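Padudari, rangement des couverts
Point d'avancement pour le fonds Vaněk, période close fin janvier

Version courte, désolé pour le style, la version mise en forme suivra avec les annexes comptables. On a préféré envoyer quelque chose à temps.

Où on en est

400 rangements complets prévus sur la durée de la convention. 181 faits et validés. 33 écartés à la relecture, non comptés dans les 181, à refaire. Un rangement complet = couverts éparpillés sur la table au départ, tous dans le bon bac à la fin, rien à côté.
Retard sur le calendrier initial, surtout à cause de l'installation à Putport (électricité, puis livraison de la table). Rythme correct depuis. Si on tient la cadence actuelle, l'objectif reste atteignable sans avenant.

Le matériel de table

Fourchettes à manche blanc, bout rond, collerette métallique striée entre le manche et le métal. C'est la série principale. Manche épais, ça roule un peu, moins que prévu quand même. On avait hésité avec un modèle tout métal plat, qu'on garde pour plus tard.
Baguettes en bois clair, fines. De loin le plus pénible à ranger : elles se confondent avec le plateau, elles partent sous les manches, on en retrouve derrière les bacs.
Couverts à manche foncé, pour le troisième bac.

On éparpille à la main, sans modèle. Consigne donnée au départ : pas de fourchettes toutes dans le même sens, pas d'alignement, certaines près du bord. Ça donne des tables assez réalistes, du genre fin de service.

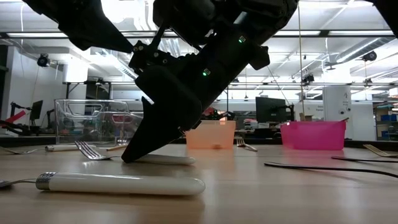 Fourchettes à manche blanc sur la table, bacs à l'arrière

Points relevés sur les fourchettes :
- dents vers le haut ou à plat, les deux cas doivent être présents dans la série. Au début presque tout était à plat, corrigé.
- deux fourchettes qui se touchent : cas accepté, noté à part.
- fourchette sur une baguette : accepté aussi, mais à limiter, beaucoup de rejets viennent de là.
- couvert tombé par terre : on arrête, on lave, on recommence depuis le début. Pas de reprise en cours.

Les bacs

Trois bacs plastique, toujours au fond de la table, en rangée. Orange au milieu pour les fourchettes. Baguettes à droite. Transparent à gauche pour le reste. On a testé d'autres ordres pendant la mise en route, abandonné, trop de confusions au moment de la relecture. L'ordre est maintenant figé, y compris pour le site de Brateck quand il ouvrira.

La forme, par contre, n'est pas figée et on voudrait que ça reste comme ça. Grand bac transparent avec des poignées découpées dans le rebord, facile à transporter. Le petit bac orange a l'air pratique mais il est vite plein. Dans le bac rose les baguettes dépassent, en tout cas posées en diagonale, et il suffit d'un coup de coude pour les faire tomber. On garde néanmoins, une vraie cuisine n'a pas non plus des bacs à la bonne taille.

Demande : pouvoir acheter une série de bacs moins hauts sur la ligne petit matériel, sans passer par une nouvelle validation. Devis reçu, joint en annexe.

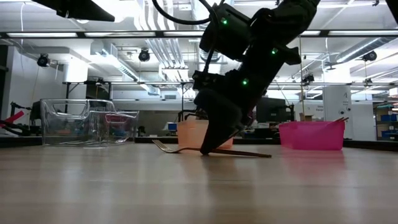 La table

Plateau en bois clair, lattes assemblées. Choisi à la place du stratifié gris du premier devis, le comité de suivi avait demandé une surface « de cuisine ». Bon choix pour l'aspect. Deux remarques d'usage.

Les reflets d'abord. Les rampes du plafond se voient dans le vernis, et les dents des fourchettes brillent en plus. Gênant pour la relecture, surtout pour vérifier qu'il ne reste pas une baguette au milieu. On a essayé d'éteindre une rampe sur deux, mieux, mais la salle est partagée et ce n'est pas possible toute la journée. Créneaux du matin demandés à Putport, réponse pas encore reçue.

L'état du plateau ensuite. Petites fissures et traînées sombres par endroits, dont une fissure courte bien visible. Rien de grave à ce stade, ça ne gêne pas la pose des couverts. Mais les miettes de bois s'accrochent aux dents des fourchettes, donc passage d'un chiffon entre deux séries, noté dans la feuille de séance. Ponçage à prévoir, pas avant la fin de la deuxieme tranche si possible, pour ne pas changer l'aspect en plein milieu.

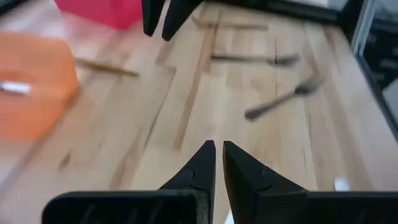 Rejets

Les 33 rangements écartés, par ordre de fréquence :
- baguette oubliée sur la table, souvent dans le sens des lattes, donc pas vue
- couvert dans le mauvais bac (fourchettes mises avec les manches foncés, principalement)
- couvert posé en travers du rebord et pas vraiment dedans
- feuille de séance incomplète

Le dernier motif est de notre faute, feuille trop longue. Nouvelle version sur une page, en service. Plus aucun rejet de ce type depuis.
Pour les baguettes, on passe la main à plat sur le plateau avant de valider. Bête mais ça marche, à inscrire dans la consigne écrite.

Question ouverte : faut-il compter comme réussi un bac où tout est au bon endroit mais en vrac ? Dans la convention il est écrit « rangés », sans précision. Nous, on accepte le vrac pour le transparent. Pour les fourchettes on demande manches du même côté, comme dans un tiroir. Merci de nous dire si ça vous va, sinon il faudra relire une partie des 181.

Budget

Consommation conforme sur la salle et le personnel. Dépassement de 2 % sur le petit matériel (fourchettes rachetées, manches rayés au lave-vaisselle du local, on lave à la main maintenant). Rien sur la ligne déplacements, reportée entièrement sur Brateck.

Rangement terminé, aspect attendu en fin de série : fourchettes côte à côte dans l'orange, manches vers soi, baguettes en diagonale dans le rouge, manches foncés dans le transparent.
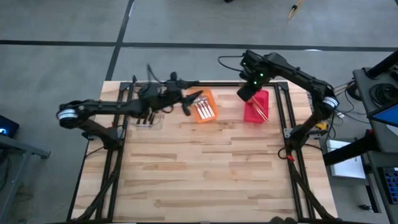
Maëlle Corvasier
Chargée de suivi, projet Padudari, site de Putport

Suite et calendrier

Priorité aux rangements à refaire, ensuite reprise de la série normale avec les bacs bas. Puis fourchettes tout métal, en petite quantité, juste pour voir si les reflets posent vraiment problème ou si c'est nous qui nous en faisons trop.
Ouverture de Brateck : bail signé, pas de table encore. On voudrait la même, le fournisseur annonce un délai qu'il ne confirme pas par écrit. Plan B, un plateau d'occasion, teinte un peu différente, à discuter avec vous avant achat.

Ce qu'on attend de votre côté :
- accord sur les bacs
- réponse sur le vrac
- modèle de tableau pour le rapport intermédiaire, celui reçu a des cellules vérouillées

Annexes : feuille de séance (nouvelle version), devis bacs, relevé des rejets.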